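Resale Project, Final Report: Do People in Harkville Still Line Up for Sneakers?
2021-11-20

Print this page | E-mail this page
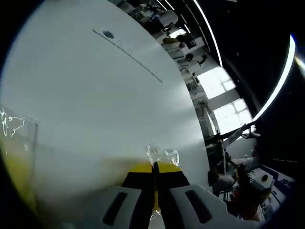 My project is on sneaker drops, mostly because I've lost out on so many of them myself! I wanted to know if the line outside a store still matters when most pairs go through an app, so in October I stood in two lines at Tolten (the shoe store downtown) and asked people why they came. I talked to 20 of them. At the top of the page is a big, smooth white disc with a small dark hole in it and a row of tiny dark marks running out at a slant, a bit like the scale on a ruler.

Anyway, the answers. 14 people told me they planned to wear the pair, and the other 6 were going to resell (one was super open about it and showed me his spreadsheet). I expected those numbers to be flipped! The wearers mostly talked about trying on a size first and hanging out with friends.

My weak spot is that I only went to one store. Next time I'd add an app raffle and compare the two crowds.

Print | E-mail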